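Mapplebeck kitchen project nears 3000 recorded tasks

Robot training sessions at the Sarnodlow test kitchen have produced 2865 usable recordings since April, with the rest of the first set due before the room closes for rewiring.

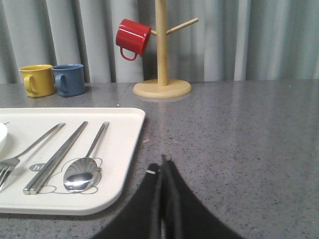

According to one operator on the morning shift, who asked not to be named, the hard part is doing the same job a little differently each time. Good operators soon settle into one way of reaching for a handle, she said, and a system that has only watched that one way gets stuck as soon as a mug is turned round.

The project, called Nimadov, is run from Mapplebeck and collects short examples of everyday kitchen jobs. Operators guide the arm by hand controls through tasks such as hanging a mug on a stand, taking it off again, or moving cutlery on and off a tray. Each attempt is saved along with the arm's movements and the view from the camera near the gripper. The learning system is then trained to copy what it has been shown.

There are 54 tasks on the list. The shortest take a few seconds and the longest, which involve laying out a full place setting, can run to two minutes. Mugs have had the most attention so far. The team wants them started from many positions on the counter, facing every way, and in different colours and sizes.

A further 310 recordings were thrown out in the first check. Most of these were cases where the operator paused for too long in the middle of a movement, or where the arm's log and the video did not line up. Attempts where something slipped and was picked up again are kept — the project wants the system to see how a mistake is put right.

Lighting has been a nuisance. Shiny spoons and polished worktops look different to the camera at nine in the morning and at four in the afternoon, so sessions are now spread across the day. The team considered blacking out the window and keeping the lamps at one setting, but decided that a system trained that way would be of little use in an ordinary home.

A second kitchen, at Alness, is being fitted out with a different worktop and a lower set of cupboards. Work there will begin with the same list of tasks, and the two sets will be kept apart at first so that a system trained in one room can be tried in the other.

The first set of 3000 will be shared with partner labs once the labels have been checked. Each recording carries a one-line instruction, written by the operator straight after the attempt, and a second person reads it against the video. That checking is running behind the recording work, and the project has asked for two more people to help with it.

Sessions at Sarnodlow run in two shifts, with a break at midday to charge the hand controls and wipe down the counters.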